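The Handbook That Taught Robots to Wait Their Turn

Two-handed robots are learning household chores at a terrific pace, and the most exciting document in the field right now may be an 18-page set of house rules.

It comes from Otumwood, where Rhea Lagman and her small team at Sokora spent most of a year writing down how people should work next to a robot with arms and fingers. Big industrial machines have had fences and floor markings for decades. A robot sorting shampoo on an ordinary table has a person standing a step away, reaching in to reset the bottles.

"We had 2,330 logged sessions and almost as many ways of starting one," Lagman says. "Some people said 'ready.' Some people just nodded."

So the first rule is about speech. The person resetting the table says "hands out" and steps back, and the operator repeats it before the arms move. Rule two covers the start position: both robot hands up, fingers clear of every object, held there until the call is answered. I watched this a dozen times and never got tired of it. There's something wonderful about a machine that begins its work by holding still!

Other rules deal with the table itself. Bottles go down on their sides at mixed angles, so the robot doesn't learn one tidy layout. Caps stay on. Cables get checked before every session, and anything running near the wrists is looked at twice.
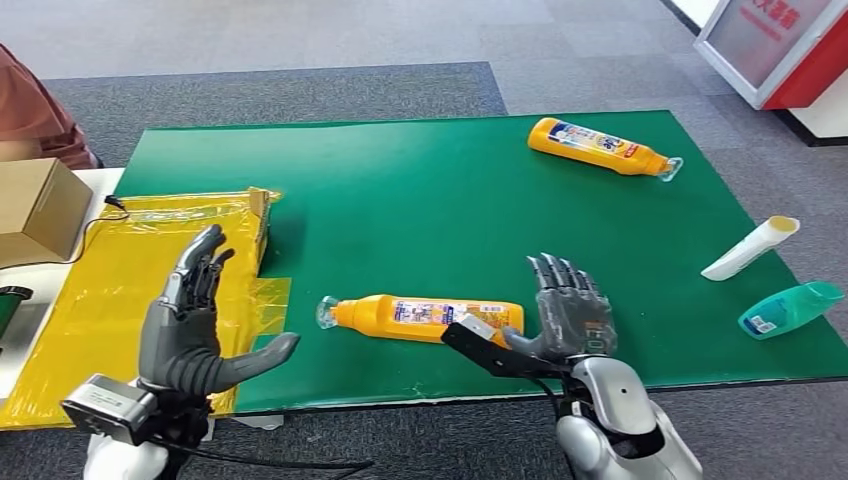

Both hands raised over the green mat, with bottles lying at different angles.

Arūnas Žukauskas, who runs testing at Barredo, adopted the handbook in December and argued with it right away. He thought the cable check was too slow. His crew timed it, trimmed the wording and sent the new version back – it's now the official one.

The part I love most is the stop rule. Anyone in the room can call a stop, visitors included, and the operator may not ask why until the arms are at rest. Precious Gatchalian used it on her second day. She had seen a sleeve too close to an elbow joint, and the session picked up again after she'd rolled it back.

Lagman's team is already drafting a chapter on glass.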